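Celtby toy library: changes to the lending scheme

Aug 2, 2019

The toy library has now been open for 22 weeks and the shelves are getting busier. At the last check we had 2,204 items on the list and 184 families signed up, most of them from the Celtby and Peltov estates. Thank you to everyone who has brought things in.

From next month each family can borrow 4 items at a time, and the loan period stays at two weeks. Games and puzzles count as one item each, however many pieces they have. Balls, skipping ropes and other small outdoor toys don't count towards your total during the school holidays.
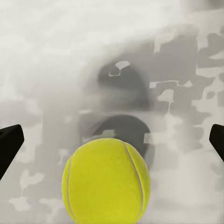
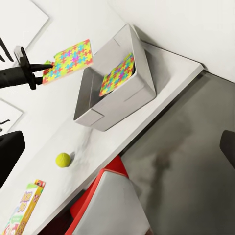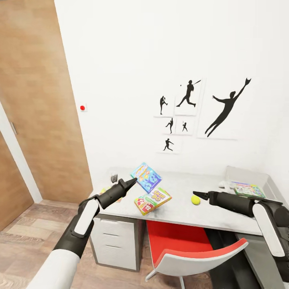 Top to bottom: tennis ball; puzzle-patterned square and open bin; desk with game boxes and a ball.

Please check boxed games before you return them. If a card or a counter is missing, write it on the slip and leave the slip inside the lid. There is no charge for lost pieces, but we do need to know before the game goes out again.

We are short of wooden train track and picture books for under-threes. Soft toys can't be accepted at the moment as we have no way of washing them. Donations can be left at the Karaca Street entrance during opening hours.

The library will close for stocktaking in January, and loans due then will be extended.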